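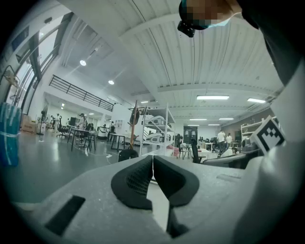 On the Barnora list, Kamrul Kumarasinghe wrote:

> I've been on Barnora for chat since February and I like it, but group calls are driving me up the wall. One to one is fine. As soon as a third person joins, my voice goes choppy for everyone else and I get that half-second echo back. I've tried two headsets. I've also tried the "low bandwidth" tick box and can't tell any difference. Is it worth moving the group to Debnath, or is there a setting I've missed? There are 7 of us, mostly on old laptops.
>
> Kamrul

Hi Kamrul, hi all,

Oh, I know this one! We had exactly the same thing in our little Drernham group and I spent far too many evenings on it, so let me save you a few.

First, the low bandwidth box. It only touches video. I assumed for ages that it did something to sound as well and kept ticking and unticking it like a fool. The one you want is under Settings > Calls > Mixing, and it's called "Mix on this computer". It comes switched on. With two people you'd never notice, but with three or more your laptop is doing all the sound work for the whole call, and an old one just can't keep up. Switch it off, quit Barnora completely (closing the window leaves it running in the tray, so right-click and Quit) and start it again. Whoever starts the call is the one whose setting counts, so if you take turns hosting, you'll all need to do it.

The echo is a separate thing, I think. Ours was Anwara Bandara's speakers - she had "Automatic gain" on in Barnora and again in the system sound panel, and the two were fighting each other. Turn one off. I'd leave the system one alone and turn off Barnora's, but I've seen Obed Ansah say on here that he does it the other way round and is perfectly happy, so try both. Finding out who's causing it is easy enough: get people to mute one at a time until it stops. It's nearly always not the person who hears it!

As for Debnath, I did use it for a while. The calls are lovely, really clear, and it sits there using next to nothing. What put me off was the chat side. There's no proper search, it only keeps the last 30 messages in a room unless you fiddle with the config file, and sending files was a pain (anything over 19 MB just hung at the end without an error). If you only want to talk, go for it. If your lot use the history like ours do, you'll miss it within a week.

One more thing, which version are you all on? Build 39 had a nasty bug where changes on the Mixing page didn't stick after a restart, so if you go back in and find the box ticked again, that's why. Update and do it once more. It's in Help > About, tiny grey number at the bottom. Kavinda Sarkar posted a workaround for people who can't update, something to do with making the settings file read-only, but I never tried it and I'd have to dig through the archive for it.

If none of that helps, send the call log and I'll have a look this evening after 8 pm. It's the Stultumden folder inside your profile, for some reason - left over from the old name, I suppose. Please zip it and take out anything private first, the log has everybody's display names in it.

Cheers,
Obaidul

PS: headsets with the little USB dongle are fine, don't go and buy a third one!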